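3.2 Cups and lids

Of all the things people left behind on the shared tables at Plustton, takeaway cups turned out to be the richest to study, and we were delighted by how much they had to tell us! Over the October round we logged roughly 900 items, and cups came up again and again in the diaries. Tovar's first coding sheet had a single line for them. By the second week it had grown to a full page, with separate entries for the lid, the print on the side and the spot on the table where the cup was set down. 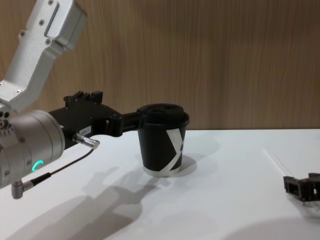 Figure 2. Black paper cup with a plastic lid and white graphic, standing on a white tabletop.

The lid deserves special attention. In the interviews, people at both sites (Plustton and Vilico) told us that a cup with its lid on still "belongs to someone," and they would leave it alone for 30 minutes or more before clearing it. A cup without a lid was fair game almost at once. Bold printing seems to matter too: a strong pattern stands out on a pale table, and several people said they could pick out their own cup from across the room by its print. Ivanyshyn is now looking at whether plain cups get cleared sooner, and we return to her early results in Section 4.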